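Looking after the bottle-sorting cell at Gratbridge
Student project report, by Rehema Mugo

My part of the project was never the clever part, and I should say at the start that I enjoyed it all the more for that. While the others in the group worked on the sorting itself, I was given the two arms and told to keep them fit to run. When I took the job over in September the cell had a notebook with three entries in it, one of which was a shopping list.

The first thing I did was write a proper start-up routine. Every morning the grippers are closed and opened with the arms held clear of the table, the inner pads are wiped with a damp cloth and left to dry, and each joint is moved slowly through its range while somebody keeps a hand near the stop button. It takes a while, and I know my classmates grumbled (Tridholm lab starts at nine and the kettle is at the other end of the corridor!), but we caught a good many small troubles that way.

Most of those troubles were cables. The sleeves need enough slack for the wrist to turn, yet too much of it and they droop and catch on things, so I spent a long and rather happy afternoon shifting the ties back and forth until both arms could reach the basket without pulling. In all I logged 83 stoppages, and 52 of them came down to a cable or a plug working loose. After I had marked every plug with a dab of paint, so that a loose one showed up at a glance, the log became much duller reading.

The bottles matter too. We use empties with the caps left on, laid down at different angles, and I keep different shapes in the mix because a square-sided bottle sits in the fingers quite differently from a round one.
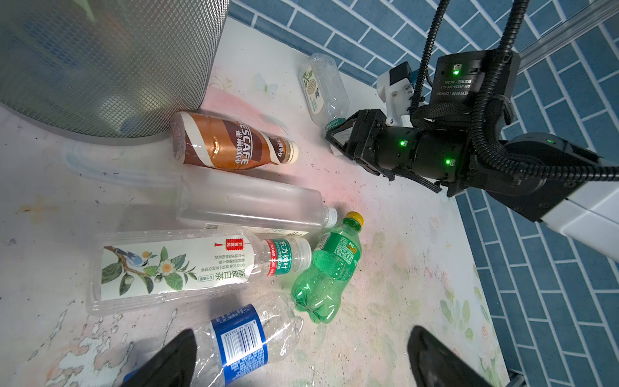
Figure 1. Bottles laid out beside the mesh basket, with one gripper at the neck of the small clear bottle.

I would still like to replace the pads on a fixed date, and to have a spare set of sleeves in the drawer. My notes and the paint pot are on the shelf under the table for whoever has the cell next.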